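Cellar notes, September 2022

New on the shelf: Skekomberg dark lager

The first pallet from Skekomberg came in at the start of the month and most members who ordered by post should have theirs by now. We took 1,176 bottles, all of the dark lager, and they are half-litre bottles with the old paper label. The pale lager was offered as well but the price had gone up again since May and we left it.

For those who don't know the brewery, it is a small family concern that sold nearly all its beer within the one valley until a few years ago. The dark lager is the beer they are known for at home. It pours a deep brown with a red edge when you hold it to the light, and the head is tan and stays put for most of the glass. The smell is bread crust and a bit of cocoa. In the mouth it is drier than you expect from the colour, with a light body and a short, clean bitterness at the end. Phyllis Dunmore found a little liquorice in it, which the rest of the tasting table did not get. It is 4.9 per cent, so you can have a second.

Serve it cool but not fridge cold. We tried it at both ends and straight from the fridge the malt goes missing. Half an hour on the kitchen table is enough. It went very well with smoked sausage and was poor with the blue cheese.

Two bottles in the tasting case had slightly low fizz. If you find the same in yours, let us know and quote the number printed on the neck label. The brewery has been told and will make good any that are flat.

The other delivery was from Konstantinidis, who sent four beers for us to try. Kosmas Stefanou looks after their export side and was good enough to come along and pour. The wheat beer was the favourite of the evening – cloudy, soft, plenty of banana and a touch of clove – and we have asked for a price on nine cases. The pilsner was sound but there are better ones on our list for less money. The amber ale was too sweet for most of us. The fourth was a sour beer with quince, which split the room. Anouk Van den Broek had a second glass and Hnat Pasichnyk poured his into the jug.

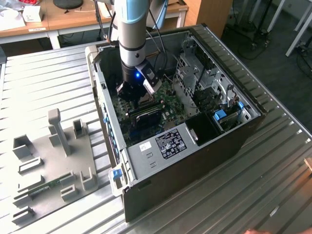
Robot arm over the motherboard of an open desktop computer

Several members have written in about storing bottles over the winter. Keep them upright, in the dark, and away from the boiler. A garage is all right until there is a hard frost. Lagers and wheat beers are best drunk within a few months and gain nothing by waiting. Strong stouts and barley wines can be left for years, though we would open one every so often to see how they are getting on. Clear and green glass needs more care than brown, as daylight spoils the hops quickly and gives that smell of wet dog.

There was also a question about bottle-conditioned beer and whether the sediment does any harm. It doesn't. Stand the bottle for a day before you open it, pour in one go with the glass tilted, and stop when the yeast reaches the shoulder. With wheat beer most people swirl the last inch and tip it in. Do as you like.

Rosário Ramalho has been working through the old Movora ales we bought at the brewery's closing sale, and has passed on her notes. The brown ale is past its best and tastes of sherry and damp cardboard. The strong ale has held up well, with dried fig and toffee and hardly any fizz left. She thinks it has another couple of winters in it. We still have some of the strong ale in the cellar, sold singly, one to a member. The remaining brown ale will go cheap to anyone who wants it for stews.

The Mindent porter is out of stock. The brewery has moved to cans and the smallest order they will now take is more than we can store. We are looking at sharing a delivery with another club, but nothing has been agreed. If you would take a dozen cans or more, put your name down on the order form and we will see how the total looks.

Empty crates: please bring them back. The deposit is the same as last year and we can only refund it on crates with our stamp on the side. Loose bottles can go in the bin by the cellar door, rinsed if possible.

Orders for the next delivery should be in by the end of the month. Postage on a mixed case is unchanged.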